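Microwave steals power from the rest of the kitchen circuit?

tullyroad
Joined October, posts: 20

We rent the upper half of a house built in the fifties. Every time the microwave and the toaster run together the breaker goes. Landlord says it's the microwave. It's a Fleketti, white, nothing fancy, and it did the same thing with the old one. Is it worth buying a smaller one or is this a wiring problem?

benchgrinder
It's load. A microwave pulls more from the wall than the cooking number on the box, and a toaster can pull nearly as much. Put both on one 15 amp circuit and it trips. That's the breaker doing its job.

Soledad Bañuelos
Agree on the load, but I wouldn't let the landlord off yet. Find out what else is on that breaker. In my last place the fridge and the bathroom outlet were on it too – took me an evening with a lamp to work it out. 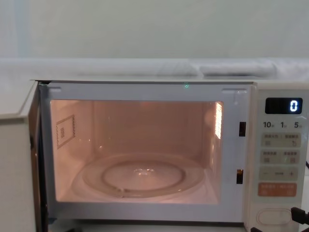 Photo: Kvido Kolář

kkolar
Door open. Before you spend anything, look for the rating label. On some it's on the back, on others you see it when you open the door. You want the input watts. Add the toaster and divide by 120.

tullyroad
Found it on the back. Input is 1,350. Toaster is 850. So a bit over 18 amps.

benchgrinder
There you go. Don't run them together.

hobnail_56
Or just put in a 20 amp breaker. Cost me next to nothing.

benchgrinder
No. If the wire is 14 gauge it stays on a 15. Please don't tell a renter to do that.

hobnail_56
Mine's been fine for years.

Soledad Bañuelos
The wire gets hot inside the wall, where you won't see it. Fine for years doesn't mean much. Also it isn't tullyroad's panel to change.

tullyroad
Not touching the panel. Would a smaller microwave help at all?

kkolar
A little. You'd still be close to the limit with the toaster on. I'd ask for a separate circuit – we were quoted about 556 for one, but our panel is in the next room. Yours could be more.

tullyroad
Panel's in the basement, so probably more. I'll ask him anyway. Toast first until then.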